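Trurwood bench table, white top

Product group: Worktables and benches
Supplied by: Clenlow
Last revised: 3 September 2024

The Trurwood is a fixed-height worktable for light bench work, small assembly, sorting and general office use. It is supplied with a smooth white top and a plain straight front edge, and is intended for rooms where one person works seated on a task chair and others may need to stand at the opposite side. The top has no drawer, rail or lip on the front edge, so a chair can be pushed fully in.

Top surface

The working face is a low-sheen white finish, selected to keep glare down under ceiling lighting. It wipes clean with a damp cloth and a mild detergent. Scouring powder, wire wool and undiluted bleach will dull it and are not covered by the guarantee. The colour is a neutral white with a slight grey cast in shade; buyers matching it to bright white cabinets should ask for a sample piece first.
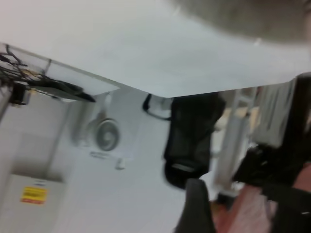
Cable runs should be planned before the table is put in its final position. The underside is drilled to take the Covero clip set (sold separately), which holds power leads and data cables up against the top. Flat bundles should be fixed at both ends, with enough slack at the wall end for the table to be pulled out for cleaning. Leads left hanging at the side of the knee space will catch on chair arms and castors.

Do not place the table hard against a wall socket, switch or panel. Leave enough room to reach the fitting without leaning across the top. Doors on electrical cabinets must open fully with the table in place, and any warning label on them must stay in view.

Load and fixing

Maximum evenly spread load: 44 kg
Net weight of table: 49 kg
Clear knee width: 600 mm
Persons needed for assembly: 2

The load figure applies to a level floor with all feet in contact. Clamped equipment should be fixed over a leg, not at mid-span. Screw holes made in the top by the customer must be sealed, as liquid reaching the core will cause swelling that cannot be repaired.

Everyday use

Mugs, cutlery and small wooden parts can be set straight down on the top. Unglazed pottery bases can scratch and should have felt pads. Coffee and tea should be wiped up the same day. A mark that has dried on can be softened with a wet cloth left over it for a few minutes, then wiped off with clean water. Pans from the hob need a stand.

Dark items show clearly against the surface, which helps when small parts are being laid out or checked. Pale wood is also easy to pick out. White parts are harder to see, and for these we supply a grey bench mat under the Bratu name. 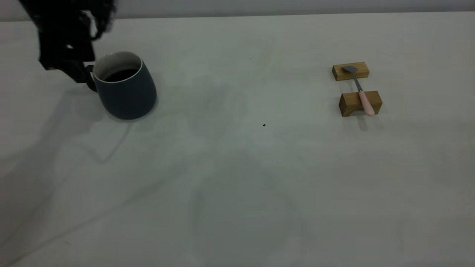
Ordering and spares

Feet, screws and Covero clips are kept in stock. Replacement tops are made to order and the next batch is due in November. Quote the number printed on the label under the rear edge.

Trade orders: Delia Manole
Fitting questions and spares: Sebastian Rusu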